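Trucos de taller
Pinzas de mano para prácticas de automatización: lo que conviene saber antes de alquilar un par

El servicio de alquiler de Honden incluye dos pinzas de mano, los cables y una hora de puesta en marcha por teléfono. Lo hemos tenido 12 días en el taller y estos son los consejos que sacamos, ordenados según nos fueron haciendo falta.

Antes de empezar
Despeje la mesa y pásele un paño seco. Una superficie clara y mate ayuda mucho: los dedos negros se distinguen bien y los reflejos molestan menos. Si la mesa es de chapa, revise los cantos con la mano, porque un canto levantado engancha la tela.

Marque con cinta oscura los puntos de referencia. Bastan trozos cortos. Nosotros usamos cinta de tela de 20 mm, que se despega sin dejar cola si no pasa de una semana puesta. En chapa barnizada, pruebe primero en una esquina.

Los cables
Vienen de 4 metros y sobran casi siempre. Déjelos caer por el lado de la mano que los lleva, sin cruzarlos por delante. Weidong Peng, que montó el puesto, los sujetaba a la pata de la mesa con una tira de velcro - el segundo día ya lo hacíamos todos.

Trabajar con tela
La tela es lo más difícil de coger y también lo más útil para practicar. Un paño bien planchado se resiste; arrugado ofrece pliegues donde cerrar los dedos. Baje la pinza en vertical, cierre despacio y no tire hasta notar que hay tela entre las dos caras. Si se escapa, abra del todo antes de volver a intentarlo.

Con cestas de fibra trenzada, entre por el centro y salga por el centro. El trenzado engancha las puntas de la pinza y la cesta se viene detrás. Una lámina antideslizante debajo lo remedia, aunque Yuxi Kang prefiere una cesta más pesada.

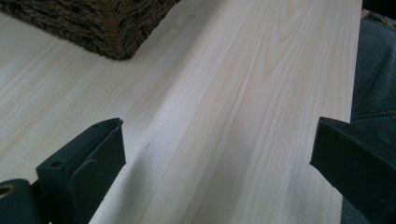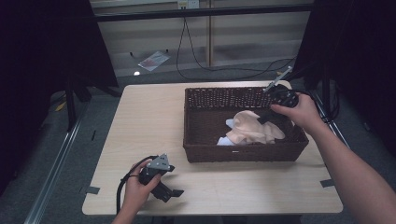
Categoría: Pinzas y agarre

Postura y descansos
Siéntese con los codos a la altura del tablero. Las pinzas no pesan mucho, pero la muñeca lo nota a la media hora. Hicimos tandas de 13 minutos con una pausa corta y fue suficiente.

Limpieza
Los dedos recogen pelusa. Paño de microfibra apenas humedecido, nunca disolvente. Las almohadillas se limpian al acabar cada jornada y el resto cuando se vea sucio.

El servicio
El pedido llegó completo y con las instrucciones en español, algo escuetas en la parte de la calibración. Llamamos una vez y nos atendió Niloufar Naseri, que resolvió la duda en la misma llamada. El maletín es bueno. La recogida hay que pedirla por escrito y con dos días de antelación, y eso debería figurar en el contrato con letra más grande.

Para un uso de una o dos semanas el alquiler sale a cuenta. Si va a usarlas todo el año, pida también precio de compra. En junio probaremos las almohadillas de repuesto de Bullimico y añadiremos las notas a esta página.

Publicado el 18 de abril de 2023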